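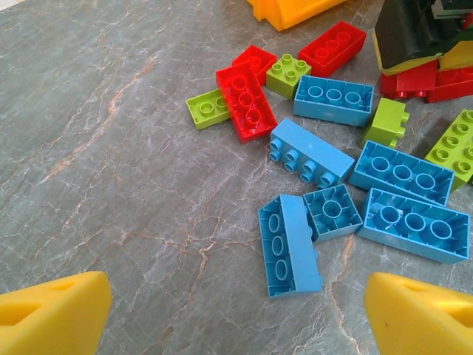
July 2022 -- Drellik finger kit, trial notes

The trial kit from Drellik has been on our arm long enough that I should write down what I think before the return period is over. The offer is one pair of foam fingers, the wrist camera mount, and access to their teaching software (they call it Dogar) for one season. For the bricks task I pour the box on the marble-pattern table and do not arrange anything. Most of the blue 2x4 bricks land upside down, with the tubes facing up, and this position is the one where I wanted to know if the foam is better than our old hard fingers from Conar.

My first impression is good. The foam gives a little on the long side of a brick and the grip feels more forgiving when I come in at a wrong angle. With the Conar fingers I had to be almost parallel, or the brick jumped away. I did 42 picks by hand guiding before I changed any setting. I lost 3, all of them small bricks lying close against a bigger one. There is simply no space for such thick fingertips between two neighbors. I tried to open less wide and go down slowly, it helps a bit, but then the finger pushes the neighbor brick and the pile moves.

A brick lying on its side is easier than I expected. A brick standing on its end is still bad, I tip it over before the fingers close. I wrote to Drellik and asked if they have a thinner tip. They answered in one day that the Guslow tip is coming in December, same mount, no price yet. I would not count on it for our planning.

About the camera mount: both fingertips stay in the view at the bottom corners when the gripper is open wide, so I can judge the gap directly on the screen. I like this very much. On our old bracket I saw only one finger and had to guess the other one. The weak point is the cable. It leaves the mount on the same side as our air line and the two rub together when joint 6 turns far. I put spiral wrap on it for now. Please do not remove it.

Dogar software: installation was fine on the second try (first time it wanted another version of the driver, the manual does not mention it). Recording is one pedal. The export is slow, and the file names do not contain the task name, so I rename by hand. The log now shows 2,148 closing cycles on this pair of fingers. I see no cracks, but the left one feels softer to me than the right. I don't have a good way to measure this -- maybe press both against the kitchen scale at the same depth and compare.

To do:
- scale test, both fingers
- repeat the small bricks with closing force at 13 in the software, default is higher
- ask if fingers are sold one by one or only as pair
- try the pile with the ceiling lamp off, the shadows beside the bricks may disturb the detection

My opinion today: keep the mount, buy one spare pair of fingers, do not extend Dogar until the export is repaired. The Conar fingers are in the second drawer, screws in the bag with them.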